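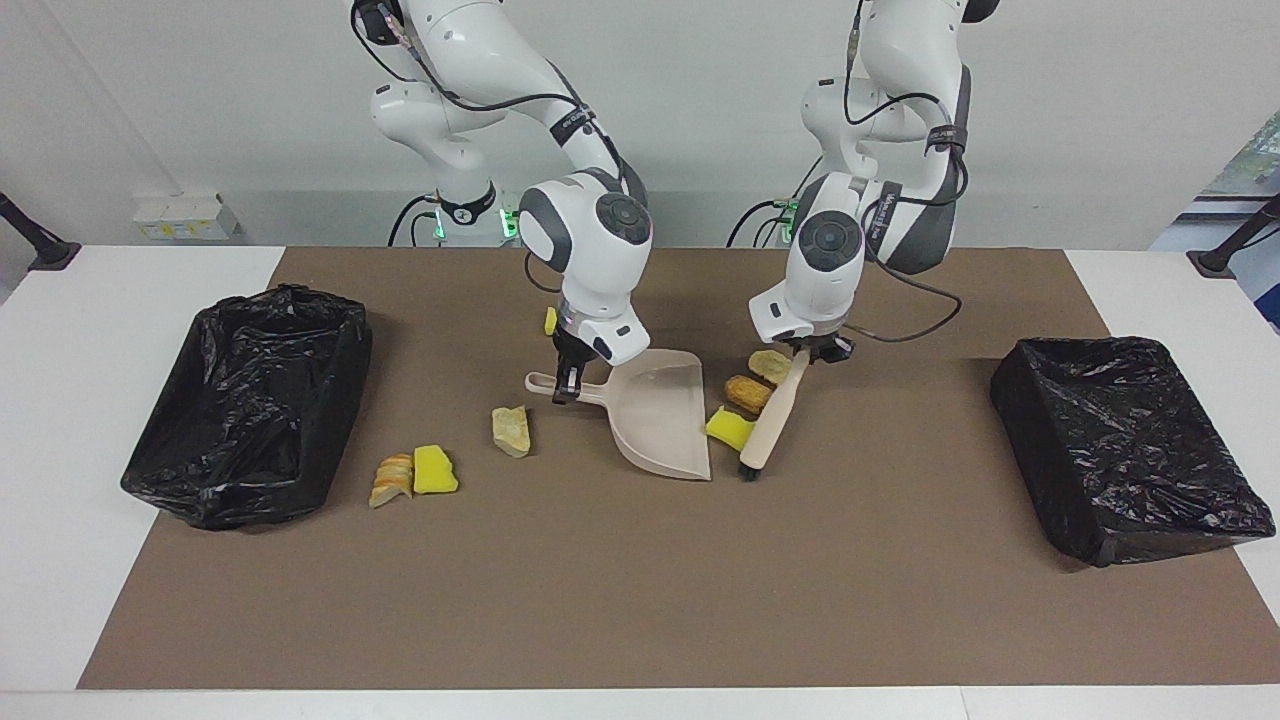
Recogedor de plástico, cepillo de mano y papel marrón sobre la mesa.

«La gente cree que barrer una mesa es una tarea menor, y así están las mesas.» Lo dice sin levantar la voz, con la autoridad de quien lleva 31 años limpiando después de que otros coman. Empezó en el comedor de una fábrica de Timham, pasó por la cafetería de Buchanan y hoy enseña a dejar en condiciones una superficie de trabajo en el centro de formación de Darkthorpe. Ha pedido que no publiquemos su nombre. «Mis cuñados leen estas cosas y luego me traen manteles.»

Su curso dura 2 tardes y tiene un temario de una página. La primera tarde se dedica a las migas y similares; la segunda, a todo lo que los alumnos hicieron mal la primera. Pregunto si no es mucho tiempo para un cepillo y un recogedor. Me mira como se mira a quien limpia los cristales con la manga.

«El recogedor va quieto. Es lo primero que explico y lo primero que se olvida. El labio apoyado, plano, y el cepillo viene hacia él. Si mueves las dos cosas a la vez estás paseando la suciedad, que también tiene derecho a ver mundo, pero no en mi horario.»

Del cepillo tiene opiniones más largas. Lo prefiere con mango de madera, claro, sin barniz gordo, y las cerdas cortas. Las largas, sostiene, son para quien quiere lanzar el arroz al otro lado de la habitación. En Buchanan había uno de cerdas larguísimas que alguien había comprado en un viaje, y todavía lo recuerda con rencor.

El papel kraft es otro asunto. Ella cubre casi toda la mesa y deja un margen blanco a los lados – «para que se vea que debajo hay una mesa decente» – y no admite arrugas. Le gusta el marrón porque no deslumbra. Admite que hay cosas que se camuflan en él, la corteza de pan sobre todo, pero lo considera un estímulo pedagógico.

¿Y no sería más rápido enrollar el papel con todo dentro y tirarlo? Se hace un silencio. «Eso me lo preguntó un alumno en octubre. Le dije que sí, que sería más rápido, y que también lo sería tirar la mesa.»

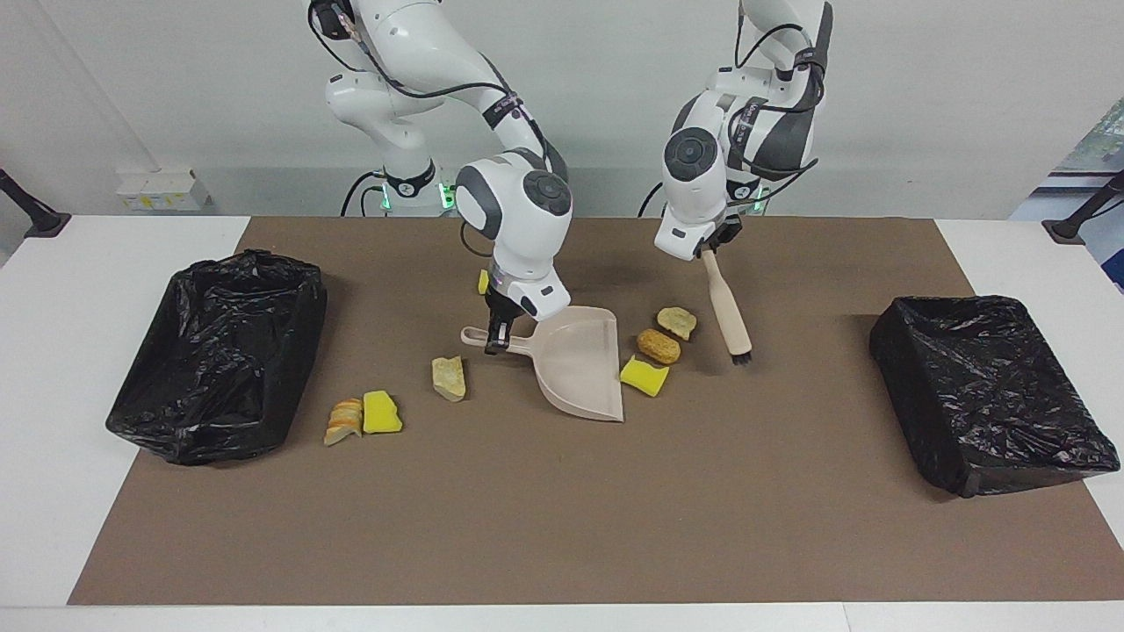
Texto: Redacción de Plovance
25/3/19

Llegamos a las bolsas, tema en el que pierde parte de la calma. Las quiere negras y dobladas por encima del borde del cubo. Hay dos escuelas: la de quien la deja bien tirante y la de quien la amontona un poco y ya se apañará. Ella pertenece a la primera por convicción y a la segunda a partir de las siete de la tarde.

«Una bolsa floja se traga lo que le eches y luego se traga también el borde. Metes la mano a buscarla y ya has aprendido la lección, no hace falta que yo diga nada.»

Lo de poner un cubo a cada lado lo defiende con menos filosofía. En Timham solo había uno, al fondo, y había que cruzar el comedor entero con el recogedor en alto, como en una procesión. Una vez contó los pasos de una jornada, ida y vuelta: 244. Presentó la cifra por escrito. Le contestaron que caminar era sano.

Entre sus alumnos hay camareros, monitores de comedor y algún jubilado al que han apuntado desde casa sin consultarle. Admite hasta 50 por curso, aunque reconoce que con la mitad ya se oyen demasiados cepillos a la vez. Los trozos de esponja, dice, son lo que más les cuesta: pesan poco y saltan con el primer cepillazo si uno va con prisa. Para eso recomienda pasadas cortas y la muñeca baja. La comida blanda, en cambio, hay que empujarla sin aplastarla, y ahí se pierden muchas amistades.

Quiero saber si en su casa también barre la mesa así. «En mi casa comemos en la cocina, de pie», contesta, y se va a buscar más bolsas.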